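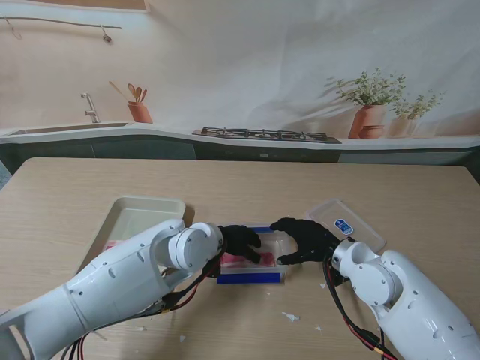 The Prendergast Household Card is the free membership program of Prendergast Stores and may be used at every full-size location. Members earn points in the hardware, garden, housewares and grocery departments. Groceries include fresh items, so sliced raw meat in a clear plastic container like the one on the table earns points at the same rate as a hammer or a bag of potting soil. Answers to the questions our Member Services desk receives most often are given on this page.

Who may join?
Any resident of the United States aged 18 or older may join. Membership is limited to one account per person, although two adults at the same address may ask to have their accounts linked.

How do I enroll?
Complete the short form at any service counter or on the Prendergast website. Your card number is active as soon as the form is accepted. A plastic card is mailed on request.

How are points earned?
One point is credited for each whole dollar spent, before tax and after any coupons. When a member reaches 88 points, a reward certificate is added to the account. Points above that number carry forward to the next certificate.

Which purchases do not earn points?
Gift cards, postage stamps, propane exchanges, delivery charges, extended service plans and equipment rental deposits.

I forgot to give my number at the register. Can the points still be added?
Yes. Bring the original receipt to the service counter within 38 days of purchase. Receipts that are torn across the bar code can usually be looked up by store number and time of sale. Online orders are credited by e-mail request only.

Where can I use a reward certificate?
Certificates are accepted at all full-size Prendergast locations and at the Trovham garden centers. They are not accepted at the Jinbridge outlet, which operates on a separate register system. Members shopping at Jinbridge may still earn points by showing their card.

Do certificates expire?
Each certificate is valid for 114 days from the date of issue. Expired certificates are not replaced. The expiration date is printed below the bar code and also appears on your account page.

What happens to my points if I return an item?
Points earned on the returned item are deducted when the refund is issued. If a certificate was used toward the purchase, its value is returned to your account and keeps its original expiration date.

Can I donate my points?
Yes. During October, members may donate points at any register to the Rallham Home Repair Fund. Donations are made in blocks of 8 points and cannot be reversed. Because no cash changes hands, Prendergast does not issue a tax receipt.

Can points be transferred to another member?
Points may be moved only between linked accounts. In the event of a member's death, a family member should write to Glenys Holroyd, Member Accounts.

How do I report a lost card?
Call the Member Services desk or visit any service counter with photo identification. The old number is closed and the balance is moved to a new one.

Whom do I contact about a disputed balance?
Please speak first with the store manager. If the matter is not settled, write to Blair Laing, Member Services, and enclose copies of your receipts. The desk is closed on Saturday.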